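1/ Right, I've been down at Reverthorpe harbour most of the week so a few bits on the new landing rules, as loads of you have been asking.

2/ From July every boat under 16 metres has to log its catch before it ties up. Used to be you had till the next morning. The skippers I spoke to are split - the younger ones already do it on their phones, the older ones are not happy at all.

3/ Signal is the big moan. Past the Hatach buoy you get nothing, and you're only back in range for around 100 seconds before you're in the harbour mouth and need both hands!

4/ The harbour office says paper slips will still be taken for the rest of 2026. Form 1218, the green one, you get it from the hatch by the ice plant. It shuts at noon on Saturday so don't leave it late.

5/ Crab and lobster pots are in it too, which I'd got wrong in an earlier post, sorry. Handlines off the pier aren't.
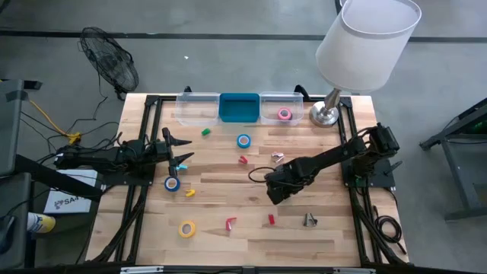 6/ Next up is the ice price. Gelis have put it up again and the crew of the Mykhailiuk are now bringing their own from up the coast. I'm waiting on a call back about that, will add it here when I get it.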